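Search this journal Search Advanced
Last updated: December

Feseo Papers in Repair and Upkeep
December – by the Taltholm upkeep group

4. Memory modules: where they sit and where they wait

4.1 The slot

Of all the parts in a desktop computer, memory is the one the owner is most often told to replace at home. The manuals are cheerful about this. Ours gave the job half a page, most of it taken up by a warning about carpets. We came to the task with 19 retired desktops from the Taltholm reading rooms and a belief, since revised, that the section on memory would be the short one.

The operation is easily stated. The old module comes out, the new one goes in, the clips close. In practice a module meets its slot in a narrow valley between cables, cooler and drive cage, and the person doing the work mostly sees the back of their own hand. The notch in the contact edge settles which way round the module goes, but it can only be checked against the slot before the module is over the slot, at which point the slot can no longer be seen. Our notes from the first afternoon contain the word "sideways" 6 times.

We also found that empty slots next to a filled one invite mistakes. Two slots of the same color suggest a pair, and board makers do not agree on whether the pair is meant to sit together or to take turns. The printed labels on the board are correct and very small. We recommend reading them before lunch, when the light is better and so is the reader.

4.2 The tray

A module that is out of its slot has to be somewhere. The common answer is the nearest flat surface, which during our first week included a windowsill and the lid of a biscuit tin. Elen, our parts-holding project, grew out of the search for a better answer. A molded tray keeps the parts apart and gives each a place to be missed from, a quality the biscuit tin lacked. Figure 4 takes in both ends of the trip.

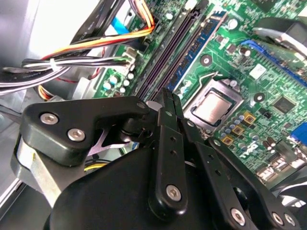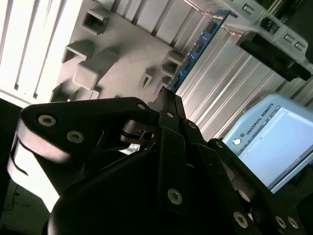
Figure 4. First picture: blue memory module seated beside empty slots on a green motherboard. Second picture: blue circuit board standing upright at the gray molded tray.

Standing a module on edge has a plain advantage over laying it flat. The faces stay clear, and the next grip can be taken from the sides, where a grip ought to be taken. Laid flat on a bench, a module has to be pried up with a fingernail, and the fingernail usually goes under the contacts. Anti-static bags solve this and bring in a new trouble – every bag looks occupied. We opened 44 of them in one morning looking for the two modules we wanted, and resealed most of them.

The fit of the holder matters more than we had expected. A tight pocket holds the part nicely and then declines to give it back. A loose one lets it lean, and a leaning module is gripped at a lean and arrives at the slot in the same mood. The second version of the Radu pocket list, kept as a supplement to this paper, gives the widths we tried and a frank column headed "remarks."

4.3 Seating

The last part of the job is force, and the manuals go quiet on it. "Press firmly" is the usual wording. Firmly turned out to cover a wide range among the members of our group, from a polite nudge to something that made the board bow. The sound of the clip is the traditional sign of success, though on older boards one clip will often click on behalf of both. We therefore checked each end by eye and then again by thumb. Boards lying flat on the bench were easier to press into than boards upright in a case, and we used the flat position for the timings in section 5, except where a case could not be laid down without losing its feet.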